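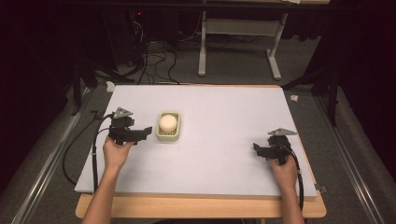 Tusesville students take their pick-and-place project to the Jelness Challenge

Last updated: January
Reading time: 4 minutes
Search this site Search Go

FOR IMMEDIATE RELEASE

Hello from the Erdős Club! We're the student robotics club at Tusesville College, and I've been handed the job of writing our press release this year (I missed the meeting where it was decided, so fair enough). The big news is that we've got a place in the final of the Jelness Challenge, the student competition for robots that handle small objects, and we're off to compete on a Sunday later this month. It's our first final and we're thrilled.

Our entry is called Softly Does It. We want a two-armed robot to pick up small round things, put them in a tray and take them out again without dropping or squashing anything. It sounds like the sort of job you could give to a toddler, and a toddler would still beat us on a bad day. Round objects roll. They slip out sideways if you squeeze them in the wrong place, and if you close on them too slowly they wander off before you've got a proper hold.

Last year's team tried to write out every movement by hand, line after line of it, and the result worked beautifully as long as the tray stayed exactly where it was. Move it a thumb's width and the arm closed on thin air. So this year we're teaching by showing. One of us takes a gripper in each hand and does the task the way we'd like the robot to do it, the movements are recorded, and those recordings are what the robot learns from.

I've done plenty of these sessions myself and I can report that they're oddly restful for the first few goes and then your wrists start complaining. You can't just grab the thing as you would at home. You have to come in level, close gently, wait a moment, lift, and then do it all again from a slightly different spot. If you get lazy and cut a corner, the lazy version goes into the recording too, and somebody (usually me) has to go back through and take it out.

We work on a plain white board laid on a table in Room 403, with cables running off both sides, and anyone who comes in has to mind where they put their feet. The plain surface was a bit of an argument in the autumn. Half the club wanted a patterned mat and half wanted nothing at all, and nothing at all won.

The other thing we spend a lot of time on is the fingers. We've been fussing over the angle they meet at and how much gap to leave when they're open — too wide and every grab takes ages, too narrow and you knock the object away on the approach. I had no idea before I joined that you could have a proper heated discussion about the inside face of a gripper finger, but I've now been in several.
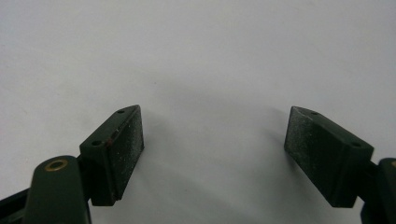
Odair Conceição thinks we should spend more time on our mistakes. He told me that a recording where the ball nearly gets away and the person recovers it is worth keeping, and that we'd been far too quick to delete anything that looked untidy. He also said, quite kindly, that the judges will have seen a lot of perfect runs on video and will be more interested in what our robot does when someone nudges the tray. We went back to the deleted folder that same evening. Quite a bit of it has been put back.

What happens at the final

Each team gets a slot of about 15 minutes, including setting up, and that's the bit that scares me. Our practice set-ups have been getting quicker, but there's always one cable that wants to be somewhere else. Once the clock starts we have to show the task with our own objects first and then again with objects the judges bring along. We don't know what those will be. Guesses in the club so far include ping-pong balls, plums and a boiled egg, and I'm really hoping nobody's right about the plums.

There are seven of us going: two on the arms, two on the software, one on timing, one to talk to the judges and me with the spare parts box and the sandwiches. Everyone has had a turn at holding the grippers in training though, first-years included. We did that on purpose, as we all move a bit differently and we'd like the robot to cope with that.

Thank you, Wirkico

We also want to say a big thank you to Wirkico, who are paying for our travel and have let us use their workshop on the evenings when ours was locked. They've asked for very little back apart from a talk to their apprentices once we're home, and we'd have said yes to that anyway!

Come and see us

If you'd like to have a look before we go, the club is holding an open evening in Room 403 from 6 pm, and the date will go up on the college noticeboard as soon as the room booking is confirmed. You'll be able to hold the grippers yourself and have a try at the task. Children are very welcome (they tend to be better at it than the grown-ups). Please don't bring drinks in with you, there's a shelf for them in the corridor.

We're also looking for new members for next term. You don't need to be studying engineering and you don't need to have written any code. I hadn't. Turn up to any club evening and ask for whoever's nearest the table.

Reporters who'd like to talk to the team or come along to a practice can leave a message for the Erdős Club at the Tusesville College front desk. We're usually in from late afternoon, and we'll ring you back after we've packed up.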